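Irnent Workrooms, Rao Building
Draped bench: table, curtains and small tableware
Inspection checklist with comments
Date of inspection: 3 January 2023

Status codes: OK = acceptable. C = acceptable with comment. A = action required before next use. N = not checked.

Section A. Access and floor

A1. Approach to bench clear of boxes and bags. OK
A2. Floor dry, no loose mats. OK
A3. Curtain hem clear of the floor. C
Comment: The left curtain hangs lower than the rear one. Hem does not touch the floor, but clearance at the front end is small. Re-hang one ring higher when the curtain is next taken down.
A4. Exit route lit with curtains closed. OK
A5. Extinguisher in place, pin and seal intact. OK

Section B. Tabletop

B1. Surface flat, no lifting at the edges. OK
B2. Surface free of crumbs, grit and liquid. C
Comment: Fine dust in the rear corner. Dust shows poorly on a dark surface under the ceiling light. Use a hand lamp held low and look across the table toward the rear rail. Wipe with a barely damp cloth, then a dry one. No polish or spray wax, which makes light cups slide.
B3. No sharp edge or burr within reach. OK
B4. Table does not rock when pressed at each corner. OK
B5. Total load on table under the posted limit of 100 pounds. OK
Comment: The limit label has faded. Replace it at the April inspection.

Section C. Rails and brackets (Alumon)

C1. Left and rear rails seated along their full length. OK
C2. Corner bracket at rear left tight. OK
Comment: Checked by hand and with a key. No movement.
C3. Remaining brackets on left rail tight. C
Comment: 2 screws on the bracket nearest the front took a small turn. Mark with paint pen so that any further movement can be seen. If they have turned again by April, fit new screws and lock washers.
C4. Rail ends capped. N
Comment: Front ends could not be reached with the curtain hung. Check with C3.

Section D. Curtains and overhead

D1. Fabric label present, flame-retardant rating legible. A
Comment: Rear curtain label legible. Left curtain label has been cut off. Both were supplied by Flelusel under the same order, but the order sheet alone is not accepted as proof of rating. Obtain a replacement label or a certificate for that piece.
D2. No tears, scorch marks or loose threads. OK
D3. Fabric kept clear of heaters and hot lamps. OK
D4. Lamp output at the table over 400 lux with curtains closed. OK
Comment: Measured at the center of the table. Readings fall off toward the rear corner, as noted under B2.
D5. Cables near the backdrop supported and not under tension. OK

Section E. Cups, tray and small items

E1. Cups free of cracks and chips at the rim. OK
Comment: Run a gloved finger around the full rim. On the speckled finish a hairline crack is easy to miss by eye.
E2. Cups stand upright without wobble. OK
E3. Inside of cups clean. C
Comment: Look into each cup from above, down to the base. Residue is to be rinsed out and the cup dried upside down before it goes back on the table. Do not wipe out with paper, which leaves lint.
E4. Tray flat, rim not split. OK
E5. Small rounded items not stored where they can roll off. C
Comment: The egg-shaped piece is light and will roll if the table is knocked. Keep it well in from the front edge during use and in a lidded box afterward. Too small to be left out where young visitors are admitted.
E6. Plastic items free of sharp mold seams. OK
E7. No glassware on the table. OK

Bench and items. The first shows the rear left corner with its bracket (C1, C2).

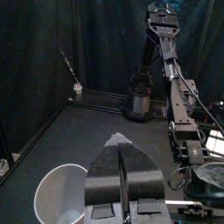
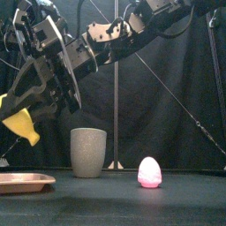
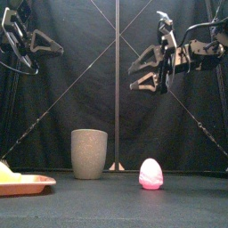 Section F. Storage and close-out

F1. Storage box labeled and lid fits. OK
F2. Items returned clean and dry. OK
F3. Damaged items removed and logged. OK
Comment: Nothing was removed at this inspection. The log has a gap of 2 lines between earlier entries. Rule them through and initial.
F4. Cleaning cloths laundered or replaced. C
Comment: Cloth for the tabletop and cloth for the cups are the same color and are stored together. Use a different color for the cups.
F5. Copy of checklist posted beside the bench. OK

Actions carried forward

D1: label or certificate for left curtain. Open. Left curtain to be taken down until this is closed.
C3: paint-pen marks on screws. Open.
C4: rail end caps, to be checked while the left curtain is down.
A3: raise left curtain one ring when it is re-hung.
B5: new load label, April.
F4: second cloth color, with next supply order.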